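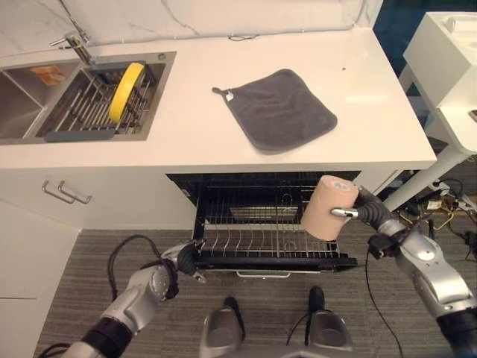

A plate in a dish rack in a kitchen sink.

How does a museum look after old things?

A museum has two jobs. One is to show things to visitors. The other is to keep those things safe, so that people who have not been born yet can see them too. The people who do the second job are called conservators.

Wimham Museum has more than 1000 objects in its collection. Only a small part of them are on show. The rest are kept in a store, on shelves and in drawers, with the blinds down.

Why are the blinds down?

Light fades colours. You may have seen a poster that has gone pale after hanging near a window. The same thing happens to old cloth, paper and feathers, and faded colour does not come back. When the museum shows its painted fans, it puts them out in February and puts them away again before the summer. Then a different set has its turn.

What about the air?

Air has water in it, even when you cannot feel it. Wood swells a little when the air is damp and shrinks when the air is dry. If this happens again and again, the wood can crack. Damp air also helps mould to grow. A small meter in each room shows how damp the air is, and someone reads it every morning.

Insects

Some insects eat museum objects. Clothes moth grubs eat wool and fur. Woodworm are beetle grubs that chew tunnels in furniture. The museum puts out sticky traps and checks what is in them. If a wool coat has moths, it can be wrapped in plastic and put in a very cold freezer at 30 degrees below zero. The cold kills the grubs and the eggs.
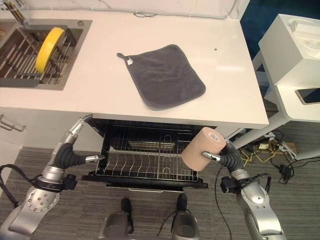 Maysoun Majali wrote to ask us, "Why don't you mend broken pots so that they look new?" The cracks are part of the pot's story. A conservator may glue the pieces together so the pot can stand up, but the glue must be a kind that can be taken off later. Someone may find a better way to do it in 40 years' time.

Can I touch?

Usually not. Clean hands still have oil and salt on them, and these can leave marks on metal. In the Kelach Room there is a box of objects that you may pick up. Hold each one over the table and use both hands.

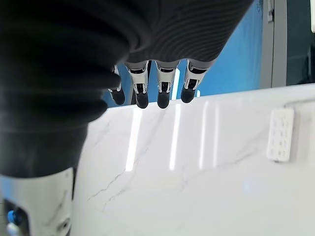
Mechanical fingers above a tabletop.

Words to know

Collection: all the objects a museum owns or looks after.
Conservator: a person who cares for objects and repairs them.
Store: the place where objects are kept when they are not on show.
Mould: a fuzzy growth that likes damp places.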